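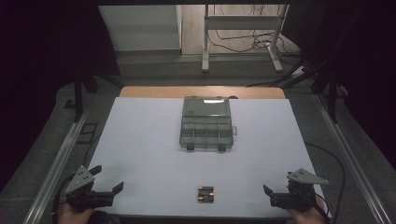 Robot Learning from Demonstration
Lecture 7 handout: Collecting with hand-held grippers, and what the Jostthorpe result does and doesn't tell you
Notes by Morfudd Penry. Corrections to Alun Parry, who collects them.

7.1 Where we left off

Last time we finished with teleoperation, and most of you will remember the video of Setareh spending a long time failing to pick up a sponge. The trouble with driving a robot arm from a distance is that you become as clumsy as the arm, and then you train the arm on your clumsiness. The data is faithful. It is faithfully bad.

Hand-held grippers are the other way of going about it. You give a person a pair of jaws of the same sort the robot will have, one in each hand, with a camera looking down on the work. The person does the job. Later a policy is trained to go from what the camera saw to where the jaws went, and the robot arms need not be in the building.

You still have to know three things at every moment: where each gripper was, how far its jaws were open, and what the camera could see. The first is the hard one, the second is easy, and everyone forgets about the third until the recordings come back.

7.2 The task

The running case for this lecture is the battery task from the Jostthorpe study (Salehi and Beddoe, course reader, item 9). Two AA batteries start side by side on a white board. Behind them is a clear-lidded organizer box, open, with small compartments. The person picks up a battery with one gripper and puts it into a compartment, then does the same with the other. The episode ends when both batteries are in and both grippers are clear of the box.

It sounds like a job for a bored child. Consider what it asks for, though.

Grasp. A battery is a cylinder. Close the jaws slightly off its middle line and it rolls, and it takes its neighbour with it. With the pair lying close together there is very little room for the second jaw to get in between. Most people solve this without thinking, by nudging one battery away first. That nudge is part of the data and the policy has to learn it.

Carry. Dull, and where most of the frames go. We come back to this in 7.4.

Place. The compartment walls are thin and grey and the box is grey too, so the edges the policy most needs are the ones the camera sees least well. The clear lid makes it worse by throwing back the lights.

Choice. Nothing says which compartment. See 7.5, where this ruins everything.

7.3 Setting up the recording

These are the lab rules as used at Jostthorpe, tidied by Barbara Nowakowski and slightly untidied by me. You will need them for the practical.

Start each episode with the jaws of both grippers in view and open. Hold still for a slow count of two. The tracking needs a quiet start and so, usually, do you.

Keep your cables to the outside of your arms. A cable across the board is an object as far as the policy is concerned, and it will learn opinions about it.

Work at the speed you would use if someone were paying you fairly. The temptation is to go slowly and nobly, with little pauses to admire each step. Policies trained on noble data stop in mid-air and stay there.

If you drop a battery on the board, pick it up and carry on. If you drop it on the floor, end the episode and mark it. Do not reach down for it with the recording running. Edwards has a folder of people's ears.

Keep your head out of it. Lean in to see the compartment properly and you cover the compartment.

Move the box between episodes, by hand, a little. Then move it rather more than that. People believe they are being random when they are in fact rocking an object back and forth between two favourite spots. Use the printed position sheet.

7.4 From recording to training data

The steps, briefly:

(a) Line up the clocks. Camera and grippers each keep their own time. At Jostthorpe an early batch was out by three frames, which does not sound like much until you see a policy that closes its jaws shortly before arriving.

(b) Recover the gripper paths. For each frame we want position and rotation for left and right, expressed relative to the gripper's own starting pose. Absolute positions tie you to one table. Relative ones let you go to another table and be wrong there in new ways.

(c) Throw out the bad tracks. Any episode where a gripper is lost for longer than half a second goes. Resist the urge to fill the gap with a nice smooth curve. It will be the smoothest thing in your data set and the policy will be very fond of it.

(d) Trim the still frames at both ends. Leave a few. A policy that has never seen stillness at the end has no idea that it is allowed to finish.

(e) Balance the phases. Carrying takes up far more frames than grasping or placing, and a plain average over frames rewards a policy for being splendid at carrying. The study weights frames near a jaw opening or closing more heavily. Eirlys's derivation of the weights is in the reader and is shorter than it looks.

7.5 The result

The study used 300 episodes, all recorded by people with hand-held grippers, and then ran the trained policy on a two-armed robot for 60 trials per condition. A trial counted as a success if both batteries ended in compartments with no help. Batteries resting across a partition, looking hopeful, did not count.

Condition A: demonstrators chose any compartment they liked. 22 successes out of 60.

Condition B: demonstrators always filled the nearest free compartment on the battery's own side. 61 was the first number reported here, which would have been a remarkable achievement in 60 trials. A log had been counted twice. The corrected table is in the reader and I want you to look at it yourselves before the seminar, so I am not copying it out. It is a good deal better than A.

Same robot, same network, same number of episodes. The only change was an instruction given to the people.

Why should that matter so much? In condition A, two near-identical camera views could be followed by quite different motions, one demonstrator going for a left compartment and another for a right. A policy trained to predict the average motion goes between them, and between two compartments there is a wall. The recordings of failed trials show this again and again: a confident approach, then a battery lowered carefully on to a partition.

There are models that can represent several answers at once (lecture 8), and the second half of the paper tries one. It narrows the gap between A and B. It does not close it.

7.6 What not to conclude

One: that free choice in demonstrations is always bad. The authors tested one box. With a plain open tray the difference might well vanish, there being no wall to sit on.

Two: that 300 is the right number of episodes. It is the number they had when the room booking at Edemby ran out.

Three: that the robot "understands" the nearest-compartment rule. Move the box well outside the range of the training positions and it will lower a battery on to bare board with every sign of satisfaction. Figure 6 in the reader.

Four: that hand-held collection beats teleoperation. The study never compares them. Several people who cite it seem not to have noticed, and one of them is me, in an abstract I would rather you didn't look up.

7.7 For the practical

Work in pairs, one on the grippers and one running the recorder. Swap halfway. Each pair records ten episodes under rule A and ten under rule B. Upload to Wotov before you leave the lab, with your episode notes. "Fine" is not an episode note.

Then write one page, no more, on the following. Watch your rule A episodes without sound and try to say, one second after the grasp, which compartment the battery is heading for. Have your partner do the same. Report how often you were each right, and what in the motion gave it away. If you can tell early, perhaps a policy can too; say what it would need as input to do so.

Batteries go back in the drawer. They are not for your calculators.

Reading before lecture 8: Salehi and Beddoe, sections 3 and 5, and the appendix on frame weights. Section 4 if you enjoy calibration.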